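Steveck talks robots, and what the bench hands make of them

Posted January 2, 2023

Ailbhe Fitzgerald has been at Steveck long enough to remember the paper job cards. Eleven years on small assembly, then quality, and since last spring she runs what they call the teaching room. No robot in her job title. Plenty of it in her day.

"People think you write a program and off it goes. Not here. Somebody who knows the work does the work, with the grippers in their hands, and the machine learns off that. So it's our people. It was always going to be our people."

I got 53 minutes with her, between a delivery and a shift change. Tea went cold.

First thing I asked, obviously, was jobs. Nobody let go so far, she says. Two from the night bench moved over to teaching, a third asked to go back after a month. "Hated it. Said it was like eating dinner with someone else's hands. Fair enough."

Enda Tierney stayed. He has done nearly 4,000 demonstrations, picking up, setting down, starting over. Quieter than Ailbhe, answers while looking at the clock.

"You find out what your hands know. I'd turn a part a bit before I put it down, never knew I did it. With the grippers you have to decide to do it. Slow at first. My wrists were at me."

And now?

"Now it's grand. They bought in a rest break every hour. We'd to ask twice."

The asking was done by Danang Pangaribuan, the shop steward, who got the breaks written down along with a rate for teaching. He wanted something else too and hasn't got it yet: a say in where the recordings go.

"If a machine in another plant is working off Enda's hands, then Enda should be told. I'm not against it. I've a good look at the bad backs on the packing line and I'm not against it at all. But tell the man."

Ailbhe doesn't argue. Says its with management, and that the answer was promised for December and didn't come.

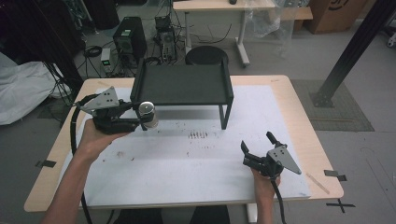 A gripper in each hand, a silver part in the left one, at the teaching table.

The tape on the floor is a sore point. Enda wants it left alone, the cleaners want it up. Ailbhe has put a note on the door.

What the machines do on the line, for now, is dull stuff. Loading trays mostly. Best shift so far was 798 trays, against a target of 1,000, and a person still stands by for the ones it fumbles. That job is new and not everyone likes it. "Standing waiting for somthing to go wrong," Enda says. "I'd sooner be doing it myself."

Would he teach another year? He shrugs. Ailbhe answers for him, says yes, he laughs, and then the buzzer goes and they're both out the door.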